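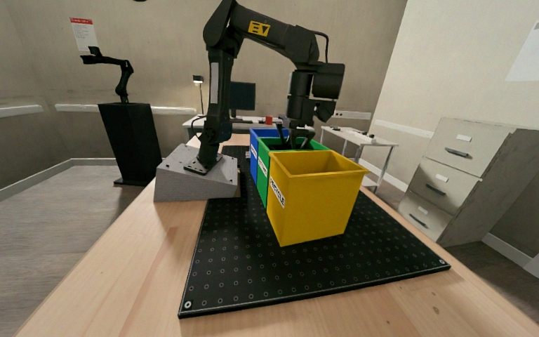 Last changed: 2018-10-24 (README.md)

Search this repository... Go

Garka bin cell: setup and upkeep notes

Hi! If you've just pulled Garka and want the bin cell running on your own machine, you're in the right file. Garka is our simulated sorting cell, one black arm over three open bins, and I'm the person who broke it most of last February and then had to put it back together. So these are my notes on how the cell goes together, how I keep it from drifting, and what I do when it drifts anyway. The episodes recorded in it live in the Traststead set, which has its own card, so I'll only mention them where the cell matters.

What's in the cell

The arm sits on the sloped gray mount at one end of the black hole board, with the base plate bolted to the slope. Please don't "fix" the slope! I flattened it once because it looked wrong to me, and every saved pose was off.

The bins go in a row on the board: yellow, green, blue. The yellow one has the RECYCLE label on its narrow side, and the labels should all face the arm mount. If you load a bin and the label points somewhere else, it went in turned around, and you want to fix that now and not after a night of recording.

The room (desk, monitor, filing cabinet, the second arm on its pedestal) is set dressing and loads from room_flosby. You can swap it for room_midtbo if your graphics card is struggling. The cell doesn't care either way, but the wrist camera sees the floor and the furniture, so don't mix rooms inside one batch.

Setting it up

Load the table and the board first, then the mount, then the bins. I snap everything to the board's hole grid by its corner fasteners, and I never drag by eye anymore. After that:

garka load cell_bins
garka home
garka check --wrist

The check opens the gripper and holds it over each bin in turn. What I want to see is both fingers spread wide, the walls of the bin crisp, and the front rim of the blue bin running straight across between the fingers when it's the blue bin's turn. A rim that leans means the wrist joint is out, even if the numbers say it's fine. 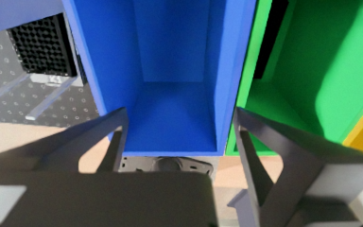 Mamta Mishra wrote back on an earlier version of this page that she'd skip the wrist check completely and trust the joint readout, as long as the home pose loads without a warning. She also says the check is slow, and okay, she's right about that one.

I still run it. The readout only tells you what the arm believes about itself, and if somebody has nudged the board the arm will believe all sorts of things. Four minutes of checking is cheap next to throwing out a batch — I've thrown out 82 episodes in one go and I don't want to talk about it.

Looking after it

1. Every 20 episodes, send the arm home and run the wrist check again. Small errors in the wrist add up over a session and you won't catch them in the side view.

2. Every 40 episodes, reload the bins from file. They get bumped by the fingers, and a bin that's a hair off still looks great until a finger clips through the rim.

3. After any change to the gripper model, look at the yellow bin from the wrist with the arm turned. I use the turned pose because the far edge of the board and the edge of the table are both in view there, and they should run close to parallel. If they've splayed apart, the board has rotated under the bins.
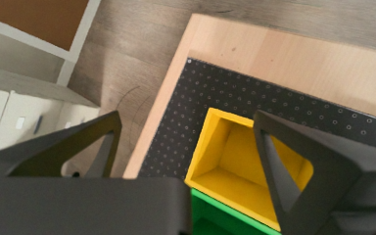 When something's off

Fingers won't spread evenly. Nine times out of ten the open limit has been saved on one finger only. Open gripper.cfg, copy the left value to the right with the sign flipped, reload. The tenth time I ask Mamta Nigam, who wrote the gripper part.

Thin gap between blue and green is gone. The bins are overlapping and the physics will start shoving them around (you may see them shiver). Pull the green one back a step on the grid and reload. Don't move the blue one, because the drop poses are measured from it.

Picture from the wrist looks too soft. The gripper housing is right up against the lens, so it's always going to be blurry, and that's fine. It's the bins you judge by. If the bin edges are soft too, your focus distance has gone back to the default. Put it back to the value in camera.cfg and check again over blue.
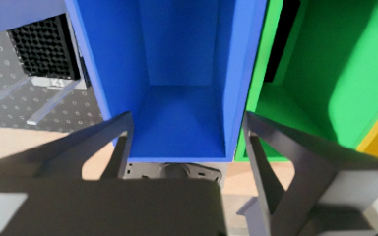
I do this one over the blue bin because I've looked at it so often that I notice a bad edge right away, but green works too if you're used to it. Whichever you pick, stick with it for the whole batch.

Arm stops short above a bin. Look at the mount before you touch the arm! A mount loaded one hole too far back gives you exactly this. Raising the reach limit will hide it for a while, and then the elbow starts complaining.

Known gaps

The bins' bottoms are too slippery for my taste and I haven't found a friction value I like. The second arm has no controller hooked up in this release, so leave it parked. If you get either of those working, send me a patch and I'll happily merge it.

Filed under: Simulation > Work cells > Maintenance

This site uses cookies to remember your settings. Accept / Manage choices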